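Wulan Tarigan
2021-08-31

Switching the small parts orders to tuck-flap cartons this week. Plain brown corrugated, 446 grams empty, supplied flat by Fekura.

Folding order matters. Side flaps in first, then the long one, tab last. If the tab goes early the panel bows and the fold line creeps.
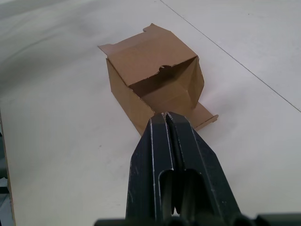 Suryani Sumampouw: Do you pre-crease? Ours split on the long fold in dry weather.

Yes – every fold, once to 90 degrees and back, before anything gets tucked. Splitting has mostly stopped.

The half-round finger notch stays. I tried a batch without it and people opened them with a knife.

First run is 40 cartons. No tape on the tuck end, one strip on the base. Will post the crush results in November.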